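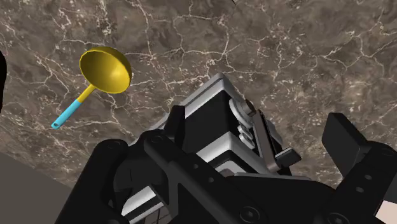
Candela Vidal objected to the draft title on the grounds that a disclosure form doesn't prevent a conflict of interest, it only records one, and that the word "prevention" should come out. She is correct. The title now reads "Outside Income Statements in Collado County: What the Filings Show and Where They Stop."

Notes for the speaker. Version of Aug 30, 2020. Replaces the March outline.

OPENING

Give scope first. The talk covers annual statements of outside income filed by county officers and by members of appointed boards. It does not cover campaign finance, gifts, or the lobbyist register. If someone asks about gifts, say that gifts are filed on a separate form with a separate schedule and move on.

State the source. Everything shown today comes from public records requests to the county clerk. No leaked material, no interviews on background. Norbert Halás did the requests and the indexing. Give the request log address at the end, and leave it up during questions.

Say how many pages: 4,000. Do not say "more than." The final production came to exactly that after the clerk withdrew a duplicate batch.

SECTION 1 - WHAT THE ORDINANCE ASKS FOR

Read the operative sentence aloud. A filer must report "any source of income outside the office from which the filer received $800 or more during the reporting year." Pause on "source." The ordinance does not define it.

Two readings are in use. Under the first, the source is the entity that issued the payment. Under the second, the source is the client or customer whose money it was. An attorney in private practice who reports only the name of her own firm has complied under the first reading and has disclosed almost nothing under the second.

The county attorney's memo takes the first reading. The memo is short and does not cite authority. Don't speculate about motive. Say that it has not been revisited since it was issued and that the clerk's office treats it as binding.

Point out that the threshold is per source, per year. Split payments from related companies are not added together. A consultant paid $790 by each of two subsidiaries reports neither. The form has no line for affiliates.

SECTION 2 - THE FILINGS

Go slowly here. People will want to photograph the table, so let them.

The statements arrive at the clerk's office on paper, are scanned, and go into Flurkarine, the county's document system. Flurkarine stores the image and four index fields: filer name, office, reporting year, date received. It doesn't store the content of the form. A resident can look up whether a board member filed, but can't search for every filer who reported income from a given company. That search can only be done by opening each image.

Norbert did it by hand. Explain the method in brief: each form was read twice, at least a week apart, and the two readings compared. Disagreements were settled by going back to the image. Handwriting was the main cause. The second cause was forms scanned with the last page missing, which we re-requested.

Amendments are the part to stress. When a filer amends, the new form replaces the old image in the public view. The original is kept but must be requested by name. There is no flag telling the reader that an amendment took place. We found them by comparing the date received with the filing deadline, then asking for prior versions of anything received late.

SECTION 3 - THE CORARI CONTRACT

Keep this factual. Corari supplies meter reading services to the Plotton water district. The district's board approved a renewal in an open meeting. One member voted yes, did not recuse, and had reported no outside income for the year.

After the vote the same member filed an amended statement listing consulting income from Corari. The amendment was filed within the grace period. The member was therefore never out of compliance with the filing rule.

The recusal rule is a separate provision, and it turns on whether the member "knew or should have known" of a financial interest at the time of the vote. Nothing in the statements answers that. The minutes record no disclosure from the floor and no question from the other members.

Do not name the member from the podium. The name is in the records and anyone may request them. Candela's advice was that the talk is about the form, and that a name would take up the whole question period. I agree with this.

If asked whether the vote was illegal: we don't know. The renewal would have passed without it. Under the ordinance a vote cast in violation does not void the contract unless it was the deciding vote. Whether that is a good rule is a fair question, but it is a different talk.

SECTION 4 - THE GRACE PERIOD

A filer has 30 days after the deadline to file or amend without penalty. Show the timeline slide.

The usual defense of the grace period is that tax documents come late. It's a reasonable defense for dollar amounts. It is weaker for the identity of a payer, which the filer knows when the check is deposited. The form asks for both on the same line, so the same allowance covers both.

Several other counties in the state handle this by splitting the form. Names of sources are due first, amounts later. I would mention it as an option and not oversell it. We have not studied whether it changes anything. Filing staff we spoke to in passing were mostly worried about processing two sets of paper, and that concern goes away if the first part is filed online.

SECTION 5 - RECOMMENDATIONS

Read these as written.

Define "source" in the ordinance to include any client or customer who pays the filer's firm and who also does business with the body on which the filer serves.

Add payments from affiliated companies together for purposes of the threshold.

Keep every version of a statement in public view, with the date of each. The clerk can do this now without a change to the ordinance. Flurkarine already holds the versions, and the display setting is administrative.

Index the payer names.

Require that recusals be logged by agenda item. At present they appear in the minutes in free text, sometimes as "abstained," sometimes as "left the room," and in one board's minutes as a blank where the vote should be. An abstention and a recusal have different legal effects and should not share a word.

LIKELY QUESTIONS

Cost of the requests. Fees were waived on the first request and charged on the later ones. The waiver letter and the invoices are both in the log.

Redactions. Home addresses and account numbers were redacted, which is proper. On 11 forms the name of an outside employer was also blacked out. The clerk restored it on appeal in every case but did not explain the original redaction. The appeal letters are short and can be reused as a model.

Spousal income. Not covered by the ordinance at all. State law covers it for judges and for elected countywide officers only. Board members fall outside both.

Enforcement. Complaints go to the county attorney, who also advises the boards. The ordinance allows referral to outside counsel at the attorney's discretion. We asked for records of any such referral and received a letter stating that no responsive records exist. Quote the letter exactly. "No responsive records" can mean that there were no referrals or that they weren't kept in a form the search would find, and we have a follow-up request pending on the search terms.

If there is time left, go back to the amendment slide and take questions from there. Printed copies of the index are on the table by the door. Norbert has the file version for anyone who wants to sort it.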